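A **conveyor belt** is a continuous loop of flexible material, carried on two or more pulleys, that moves goods or bulk material from one point to another. The belt is the carrying medium of a belt conveyor, which also includes a frame, a drive, a tensioning device and a supporting surface or set of rollers. The terms "belt" and "conveyor" are often used for the whole machine.

## Construction

Most belts have a carcass and one or two covers. The carcass carries the pulling load and resists impact. It is made of woven polyester, nylon, cotton or aramid, or of steel cords laid lengthwise. The covers protect the carcass and provide the grip needed by the drive pulley. Rubber is usual for mining and quarry work. Polyvinyl chloride (PVC) and polyurethane are common in packaging, food handling and light assembly.

The number of fabric layers, called plies, is part of the usual description of a belt. A 2-ply or 3-ply belt suits most light and medium service. Adding plies increases strength but makes the belt stiffer, so that a larger pulley is required. A belt bent over a pulley that is too small will crack at the splice or separate between plies.

Solid-woven belts have a single thick carcass filled with PVC. They resist edge wear and do not separate into layers. Modular belts are assembled from molded plastic links joined by hinge pins, and are driven by sprockets engaging the underside.

### Color

Cover color is not standardized across the industry. Black is typical of rubber covers, where carbon black is added for wear resistance. White and blue are widely used with food. Green is widely seen on general-purpose PVC belts for light goods.

## Drive and support

The drive pulley, normally placed at the discharge end, pulls the loaded side of the belt. The force it can transmit depends on the tension on the slack side, the friction between belt and pulley, and the angle of wrap. The limiting relation is the belt friction equation:

T₁ / T₂ = e^(μθ)

where T₁ is the tight-side tension, T₂ the slack-side tension, μ the coefficient of friction and θ the wrap angle in radians. A snub pulley set close to the drive pulley increases θ. Rubber lagging on the pulley face increases μ.

Light conveyors usually run over a flat plate called a slider bed. The bed gives a steady surface for small items but adds friction. Heavier conveyors run on idlers, which are free-turning rollers. Idlers for bulk material are commonly arranged in sets of 3, with the outer rollers tilted to form the belt into a trough. 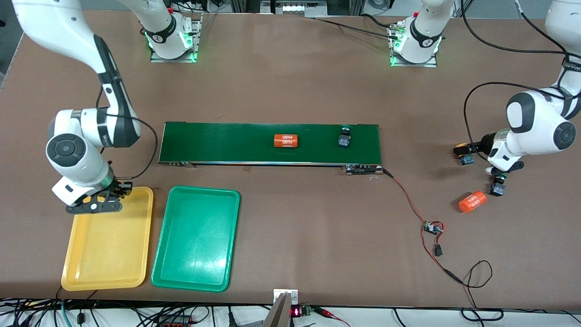 *A green conveyor belt on a tabletop, with plastic trays, small parts and two robot arms.*

## Tensioning

A belt stretches under load and over its service life. The take-up removes this slack. Screw take-ups, adjusted by hand, are used on short conveyors. Gravity take-ups use a hanging weight to hold the tension nearly constant and are preferred on long installations. Too little tension allows the drive pulley to slip. Too much shortens the life of the splice and the bearings.

## Tracking

Tracking is the tendency of a belt to stay centered on its pulleys. A belt moves toward the end of a roller that it touches first, so a roller out of square steers the belt to one side. Common causes of poor tracking are:

- pulleys or idlers out of square with the frame
- a splice cut at the wrong angle
- loading to one side of the center line
- material built up on a pulley face

Crowned pulleys, slightly larger in diameter at the middle than at the ends, center short fabric belts. They are of little use with steel-cord belts, whose carcass is too stiff across its width to follow the crown. Modular belts are guided by their sprockets.

## Splicing

Belts are supplied open or endless. An open belt is joined on site by one of several methods. Mechanical fasteners are quick to install and can be opened for cleaning, but they leave a raised line across the surface. Finger splices, in which matching teeth are cut in both ends and fused under heat and pressure, are standard for thermoplastic belts. Rubber belts are vulcanized, either hot in a press or cold with a bonding agent.

In a bench comparison at the Drestham works, Van Leeuwen and Kemeys ran 50 spliced samples of 2-ply PVC belt over small pulleys. Of these, 39 completed the test without visible separation. The failed samples were all mechanically fastened.

## Safety

The main hazard is the in-running nip, the point at which the belt meets a pulley or a loaded roller. Fixed guards are placed at head, tail and take-up pulleys. Long conveyors are fitted with a pull cord that stops the drive from any point along the walkway. Power must be isolated and locked out before the belt is cleaned, tracked by hand or spliced. Inclined conveyors also need a backstop or brake, as a loaded belt can run backward when power is removed.

## See also

- Bucket elevator
- Idler
- Roller conveyor
- Vulcanization

## References

1. Van Leeuwen, Hendrik; Kemeys, Mared. *Splice Life in Light Fabric Belting*. Drestham.
2. Powell, Gwilym. *Pulleys, Lagging and Wrap*. Plokdale Press.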